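Folding Before Storing: Notes from the Linen Shelf
Household Notes, July

The spare linen shelf at Wysocka House has been sorted again, and the clothes that were mixed in with it are back where they belong. Albertina Henriques asked for a short write-up so that people who use the shelf over the summer know how things are now being folded and put away. This is that write-up, with a few extra notes on laundry in general that came out of the work.

The shelf holds 32 bed sheets at present, most of them in plain colors. Before July they were stored in whatever shape they came off the line. Some were rolled, some were folded in quarters, and a few had been pushed to the back in a ball. The fitted sheets were the worst of it.

The most useful change was also the simplest. Clothes and cloths are now folded on a bed with a sheet spread over it, where there is room to lay a piece out to its full width. Folding against your chest while standing works for towels, but it leaves sleeves and legs twisted inside the fold, and they come out of the drawer creased. 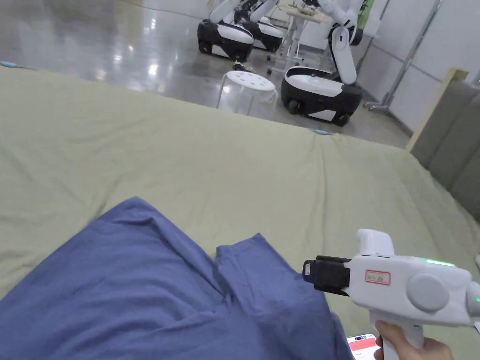
Start with whatever is most crumpled. Take hold of one corner, lift it clear of the bed and let the weight of the cloth pull the worst of the folds out. Then set it down and find the opposite corner. With heavier cotton and denim this takes a couple of tries. Smooth from the middle toward the edges with a flat hand, and turn any flap that has folded under itself before you make the first proper fold.

Shirts go face down, sleeves in, then up from the hem in thirds. Trousers go leg on leg, with the seams together, and then in thirds as well. Small cloths are folded in half twice. Emil Bachmann prefers to roll his, and rolled cloths are fine in the top drawer, but please don't put them on the shelf, where they unroll and end up behind the pillowcases.

Large sheets are easier with two people. Each person takes two corners, and you walk toward each other. If you are alone, spread the sheet on the bed, fold it lengthwise, fold it lengthwise again, and then work from the foot to the head. For fitted sheets, tuck the corners into one another first and lay the elastic side up. The result will not be perfectly square. As long as it fits the width of the shelf, leave it.

Check every piece for damp before it goes away. Run your palm over the waistbands, hems and corners, which hold water longest, and look for patches that are darker than the rest of the fabric. Nuwan Siddiqui opened a stack in the spring that had been put away too early, and all of it had to be washed again because of the smell. Anything doubtful goes on the rack by the window until evening.

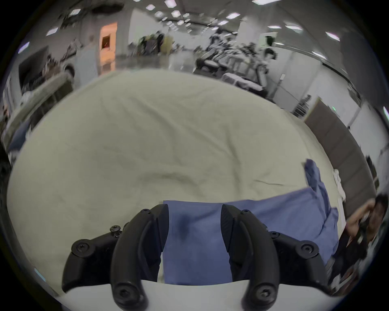
Colors are kept apart on the shelf as well as in the wash. The greens and blues are on the left, and the whites and creams are on the right. A new blue cloth should be washed alone the first two times. Haris Marwat lost a good pillowcase to a blue work shirt last year, and it now lives with the cleaning rags under the sink.

We bought two items for the shelf this month. One is a set of Horent shelf dividers, which keep the stacks from leaning into each other. The other is a box of Zasley cotton labels. Each label has space for the bed size, and they are tied on with string so they can be taken off before washing. About half of the sheets have been labeled so far. If you take down an unlabeled one, please measure it and write the size on a label before you put it back.

The old wool blankets are not on the shelf any longer. They have gone to the chest in the upstairs hall, folded in thirds with the fringe inside. Zbigniew Jakubowski has the key. The Larkimska tablecloths are in the same chest, at the bottom, and should only be lifted out flat.

A few pieces are still without owners, among them a gray cardigan, a child's pillowcase and a pair of wool socks. They are in a paper bag on the lowest shelf and will stay there until the end of the month. After that they go in the donation box with the towels that were set aside in the spring.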